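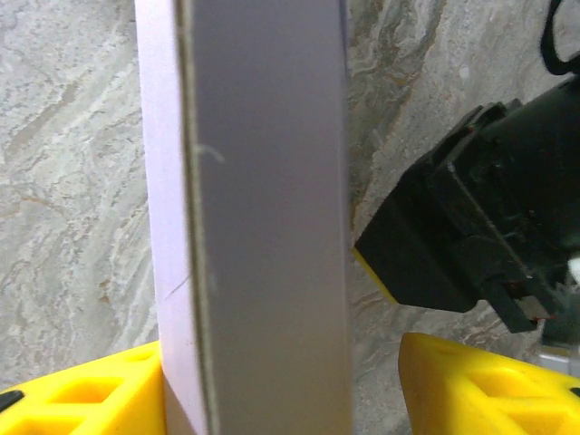
2 minute read

About Skesteo

Skesteo is a small tenants' and buyers' advice firm in Dondcombe. We read the paperwork that comes with a home and tell you what it says. We don't sell houses, let flats, arrange mortgages or take a fee from anyone who does.

Most 'about us' pages start with a passion. We doubt many people have a passion for service charge accounts. We started because we had each paid a bill we didn't understand, asked what it was for, and been sent a leaflet.

What we do

You send us a lease, a survey, a managing agent's budget or a letter with a large number in it. We go through it and write back in plain English, usually on four sides of paper or fewer. Where a charge looks wrong we say so, and where it looks fair we say that too, which some clients find annoying. If you need a solicitor we will tell you early, and we get nothing for sending you to one.

Our longest job so far was Parkarholm, an estate of 72 flats whose owners were asked to pay into a repair fund running to 2042. The plan came to 636 pages. Much of it was the same page with a different block name at the top. We wrote a summary, the owners took it to their meeting, and they are still arguing. We can't claim a victory there and we'd be wary of any firm that did.

What we don't promise

We can't tell you what your home will be worth. We don't think anyone else can either, whatever the graph looks like. We don't publish a success rate, as we have yet to see one from a firm like ours that meant much. There are no star ratings on this site. We have read how some of those are gathered.

We also won't call your lease 'virtually freehold'. A lease that ends in 2105 ends in 2105, and a lender will be counting the years even if the brochure isn't.

Pap

Pap is our free checklist for first viewings. The name was a working title and it stuck. It is two pages long and asks dull things, such as who insures the roof and when the accounts were last signed off. Take it with you and write down the answers you are given, including 'I'll have to get back to you'.

Fees

We charge a fixed fee, agreed before we open the file. If the papers turn out to be too thin to be worth reading, we send them back and charge nothing.

The Dondcombe office takes callers on Wednesday. Please bring copies and keep the originals at home.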